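Fold the Sport Shirt Last

By Tymofii Stetsiuk
January 2026
4 min read

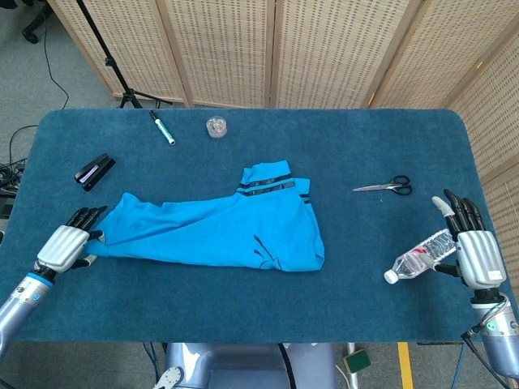

Folke Lunde wrote to me that folding a sport shirt is a waste of a good evening, that the fabric has no memory, and that he has thrown his into the drawer in a ball for years and never once looked worse for it.

I have thought about his letter more than it maybe deserves. He is right about the fabric. A polyester shirt with a collar forgives almost everything. You can leave it crumpled on a table among the stapler and the markers, and in the morning you shake it two times and wear it. A cotton shirt would punish you. So why do I still want to fold it?

My first answer is the collar. The body of such a shirt is soft and without character, but the collar is knitted more tightly, and if it has stripes, the eye goes directly to them. When the collar is bent under the weight of other clothes for a week, the stripes make a wave, and this wave does not leave so easily. I have a green one from Plunside which I treated in Folke's way during one whole summer. The body is like new. The collar looks as if it wants to listen to something behind me.

My second answer is about the print. Many of these shirts carry a thin drawing or some letters on the front, and this part is not the same material as the rest. It is put on top. Where it is folded sharply, again and again in the same place, it begins to crack. Here I must admit that my own folding was guilty for many years. I made a hard line exactly through the middle of the chest, as my aunt in Benen taught me, and I destroyed two good shirts with great neatness. Now I fold in thirds from the sides, with the print lying flat, and I press nothing.

There is also the question of the surface. I read a lot of advice that one must fold on the bed. I disagree. The bed is too low and too soft, and after ten minutes the back complains. A table with a felt mat is much better. Slippery fabric stays where you put it, and on bare varnished wood it runs away from you like a fish. I bought my mat for 38 dollars from a shop called Drurow, and my wife considered it a luxury. She uses it now for cutting patterns.

But a table has one weakness, and I know it well. A table collects things. I sit down to fold, and first there is a water bottle lying on its side, then something from the office, then a small pot of I do not know what. The honest method is to clear everything before the first shirt. I do not follow it. I push the things to the far edge and I fold in the space that stays, and the sleeves always find the marker.

As for the order, I fold the sport shirts last. The towels go first, they need only strong arms. Then cotton, while I still have patience. The slippery ones come at the end, when I am tired, and it is no tragedy if they are a little crooked. In this I think Folke and I are closer than his letter suggests. He has only moved the end of the work to an earlier place.

I wrote this back to him, and also that I would send him a photograph of my green collar. He answered with one line: his drawer does not close since March, and could I please explain the thirds again.

5 comments
8 shares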